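Tarkside Household Battery Drop-Off: Common Questions

**Who can use the drop-off?**
Anyone who lives in Tarkside or Ziletside. You don't need an appointment or proof of address. Businesses have to call first and ask for Kanchan Bhatia.

**Where is it?**
Inside the side entrance of the Flornia building, past the coat hooks. Parking is free for 30 minutes.

**What kinds do you take?**
AA, AAA, C, D, 9-volt, button cells, and rechargeable packs from phones, cameras and cordless tools. We don't take car or boat batteries. The county yard does.

**Do I have to sort them?**
It helps if you keep rechargeables apart from regular alkaline batteries. Sizes can be mixed.

**Should I tape the ends?**
Tape both ends of anything lithium, all 9-volts, and all button cells. Clear packing tape is fine. Regular AA and AAA alkalines don't need it.

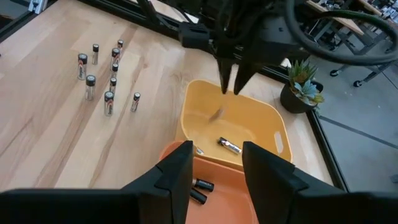
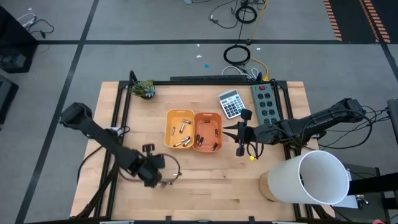 *Household batteries and small plastic bins on a wooden tabletop.*

**What if one is leaking?**
Put on gloves, place it in a zip bag by itself, and hand it to the person at the desk. Please don't drop it in with the others. If you get the white crust on your skin, rinse with plenty of water.

**What about swollen phone batteries?**
Don't mail them and don't put them in a bag with anything else. Call before you come so we can have the sand bucket ready.

**Is there a limit?**
8 pounds per visit. Mudassar Yousafzai can set up a larger drop-off if you are clearing out a house.

**Does it cost anything?**
No. Light bulbs are 2 dollars each, cash only.

**Can I take used batteries that still have a charge?**
No. Everything left with us goes out with the Kaijage truck.

**Can I leave them outside after hours?**
No. The door closes at 5:30 p.m., and bags left on the step get rained on.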